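November 2019, tasting bench, Rusham

Spent a happy and rather slow afternoon getting things ready for Uzma's spooning comparison – she wants each batch weighed out by the spoonful, and I do love any excuse to have beans on the white table. The dark roast went into the glass cup with the double wall, and the red mug came along too, as it always does. 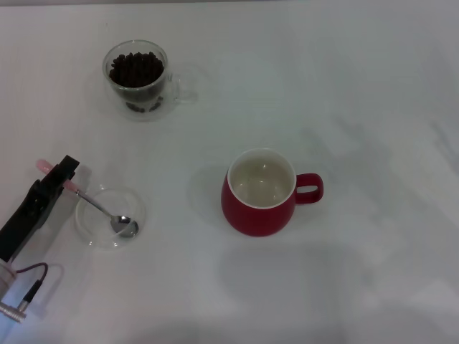

Gregor would like us to settle on 15 grams a serving, and I'm inclined to agree, though Nathalie still swears by heaped spoons and her coffee is lovely, so who am I to argue! Grinder is on setting 8 for now. We have 400 grams of this roast left, so please go easy on it, and put the little glass dish back on the shelf when you've finished with it.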